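**1/** Okay, parcel thread. I have 22 boxes to get through before I move to Ondby and I have opinions about packing tape now. Strong ones!

**2/** Exhibit A: one cardboard box, tape right over the top, blue utility knife standing by. It has 17.5cm printed on the lid and 请从正面打开, so "please open from the front." A box with manners, I love it.
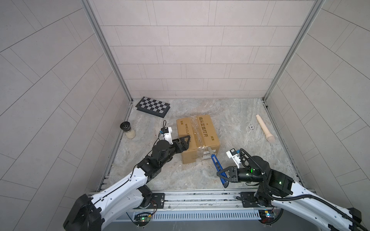

*Chessboard in the back is staying out until the very last day.*

**3/** My aunt Hermine taught me to score the tape and leave the cardboard alone. Short blade, shallow cut, go along the seam. I lost a good wool sweater to a deep cut last May and I still think about it (it was green, it was perfect).

**4/** Also please stop cutting toward your own hand. Vilhjálmur, I am looking at you and your thumb.

**5/** Clear tape is the sneaky kind, btw. On brown cardboard I can never find the end of it, so I've quit picking at it with my nails and just go for the knife.

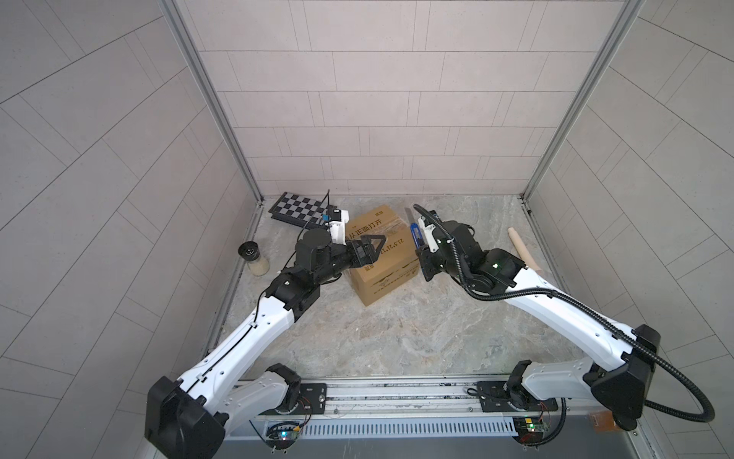 ## Part two: what to do with the boxes after

**6/** Flatten them the same day. I let mine pile up in the hall once and had almost 174 before Kolbrún came over and refused to take her coat off until we'd dealt with it.

**7/** Keep the small sturdy ones though! They're great for mugs, chargers, chess pieces, all the stuff that rattles.

**8/** Anyone near Pradley want some? Free, come get them, bring a bag for the tape scraps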